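Kitchen & Pantry > Drinks > Homemade Soda and Iced Tea
Started in February by Lise Bergeron

Getting off the canned stuff: what are you making in your own fridge?

Lise Bergeron
Posts: 3,097

OK, I'm hooked. I started with one jar of ginger syrup after New Year's and now a whole shelf of my fridge belongs to drinks, and my husband has moved the mustard to the door in protest. I used to pick up a can of something every afternoon at work without even thinking about it. Now I bring my own and it tastes so much better that I keep wanting to tell people on the bus.

So I want to hear what everybody else makes. Syrups, cold brew tea, shrubs, barley tea, fruit vinegar, anything without alcohol. I'll put my own regulars below, and please argue with me about the amounts, that's how I got this far.

We drink at our desks and at the big table at work, and what people reach for in the afternoon is all over the place. A bottle with a yellow label, a tall white-and-green can, a short white one, and everyone is loyal to theirs. So I try to keep more than one kind of homemade thing going, one sweet and one not. 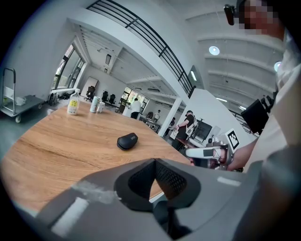
My ginger syrup

Half a pound of fresh ginger, scrubbed and sliced thin. I leave the peel on. Two cups of water, a cup and a half of sugar, a strip of lemon peel. Simmer with the lid half on for 40 minutes, let it sit until it's cool, strain, then squeeze the ginger through a cloth because the good stuff is hiding in there. Two tablespoons in a tall glass of seltzer with ice and a big squeeze of lime.

My cold brew green tea

Four teaspoons of loose tea to a quart of cold water. Into the fridge when I go to bed, strained when I get up. No sugar at all. It comes out soft and almost sweet by itself!

My problem child

Grapefruit. I love it fresh, but every grapefruit syrup I make goes bitter and flat by the second day. Help!

---

tsikata
Posts: 1,266

Love this thread already. Your grapefruit problem is heat, I'd bet money on it. Don't cook the juice. Rub the sugar into the peel (just the colored part, none of the white), leave it covered on the counter overnight, and it'll pull the oil out and turn into a sort of wet sand. Then stir in the fresh juice cold until the sugar melts. You never turn the stove on. I did a batch with Fondodico sugar, the coarse one, and it took longer to dissolve but the smell when I took the lid off, wow.

Also, 40 minutes for ginger is too long for me. I stop at 20. Past that it gets a cooked taste, like the inside of a cookie.

---

Lise Bergeron

I like the inside of a cookie! But I'll try 20 and report back. And overnight on the peel, yes, doing that tonight.

---

plumjar

20 minutes is fine if you grate it. Sliced needs the 40. You two are making different drinks and comparing them.

My regular is roasted barley tea. I buy the loose barley and toast it again in a dry pan until it's the color of coffee with a little milk in it, then simmer ten minutes and chill. No caffeine, so I can have it at night. My kids put honey in theirs, which I think is a crime, but they drink it.

---

dell_in_tulavdale

Can I be the grump? I've done the homemade soda thing for years and I went back to cans for work. Homemade goes flat by lunch, it leaks in the bag, and you're washing bottles every night. At home, sure, all day long. On the road or at a desk I'll take a can out of the machine and be happy.

Also the sugar in some of these syrups is no joke. A cup and a half to two cups of water is candy.

---

tsikata

Dell, what are you carrying it in? Don't mix it at home. Carry the syrup in a little jar and buy a plain seltzer when you get there. It can't go flat if it isn't fizzy yet.

---

dell_in_tulavdale

Then I'm buying a drink to put in my drink.

---

Lise Bergeron

Ha! OK, fair. But the cold brew tea doesn't have that problem. No bubbles, no syrup, and it holds up fine until the end of the day. I have one of those Vusis bottles with the wide mouth and the lid has never leaked on me. (It did come with a straw thing that I threw out after one wash.)

On sugar, I only use two tablespoons to a tall glass. You can go down to one cup in the pot, but then I'd use it up within the week. The thicker one keeps better.

---

dell_in_tulavdale

I had the Vusis and mine leaked the first Monday I owned it. All over a library book. Maybe I got a bad gasket.

---

plumjar

Check the gasket isn't in upside down. Ours has a flat side and it goes toward the lid.

---

okra_and_rye

Long time reader, first post in this section. Has anyone here made a shrub? My neighbor gave me a jar of blackberry and I finished it in two days, and now I'm trying to work out what she did. I have frozen blackberries and cider vinegar. Do I cook them or not?

---

tsikata

Cold! Equal weights of berries and sugar, mash, cover, two days in the fridge, strain, then add vinegar a little at a time until it makes you blink. Frozen berries are great for this since they fall apart when they thaw.

---

Lise Bergeron

Seconding cold. And let it rest a week after the vinegar goes in, the sharpness calms down a lot. My best one was 12 days old when I opened it. The one I opened at 11 was from a different batch, before anyone asks, and it had too much vinegar to begin with.

---

plumjar

I cook mine and I'm not sorry. Ten minutes, low, berries and sugar only, vinegar in when it's cool. It's jammier, and you can drink it the same night.

---

okra_and_rye

Two bags in the freezer, so I'll do one each way. Thank you all!

---

Lise Bergeron

Grapefruit update: tsikata, you were right. I left the peel and sugar overnight, stirred the juice in before breakfast, and it's day three and still bright and still pink-tasting, if that's a thing. I had it with seltzer and a pinch of salt. The salt is my husband's idea and he'd like that on the record.

Ginger at 20 minutes is in the pot right now. Dell, I'm making a half batch with one cup of sugar for you.

---

dell_in_tulavdale

New gasket came. It was in upside down. I'll try the green tea this week, but I'm keeping quarters in my coat.

---

Filed under: Drinks, Syrups, No Alcohol
Contact the moderators | Copyright the posters | Back to top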